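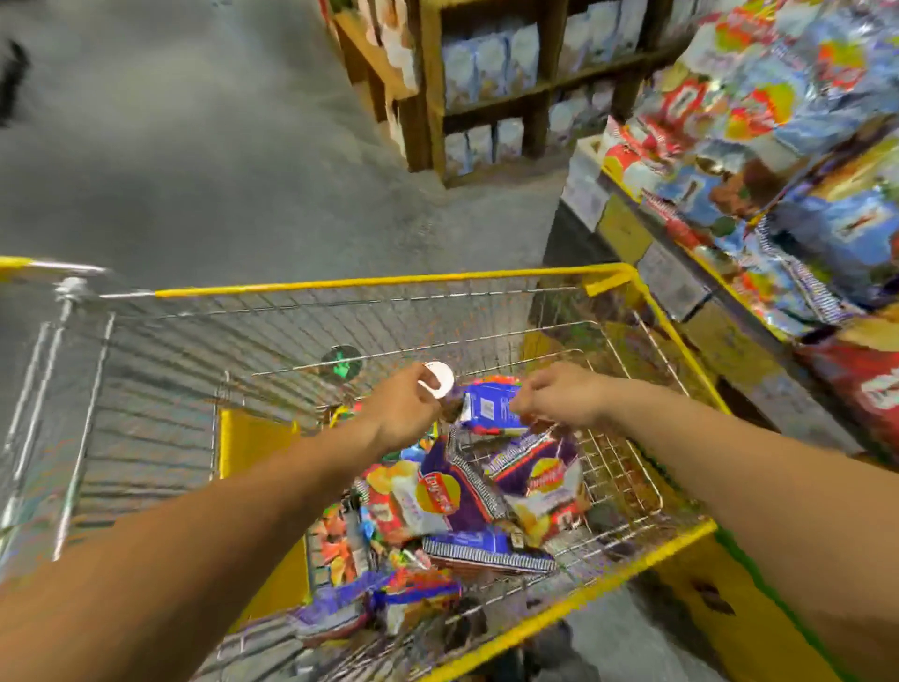
Bimla Kashyap told her class that she had paid for health insurance during ten years before she read the page about the deductible. Many students say the same thing, and for this reason we begin the chapter with this word.

# Chapter 2. What You Pay Before the Plan Pays

The **deductible** is the amount you must pay from your own money in one year before the insurance company starts to share the cost. The **premium** is different. You pay the premium every month, also when you are healthy, and it does not count toward the deductible.

Let us take the Hominari plan, which we will use in all the exercises. Its deductible is $2,323 for one person. Vivek Khurana has this plan. In January he goes to the hospital for a small operation, and the bill is higher than the deductible. He pays the first $2,323. From the rest he pays a part, called **coinsurance**, and the plan pays the other part.

Two points often make confusion:

- Some visits, for example a yearly checkup, are covered before the deductible is reached.
- When the new plan year starts, the count goes back to zero.

A family plan can have a deductible for each person and also one for the whole family. We will study this in the second section, with the bills of the Rawat family.

Before you continue, find the summary page of any health plan and write down its premium and its deductible. You will need both numbers for Exercise 2.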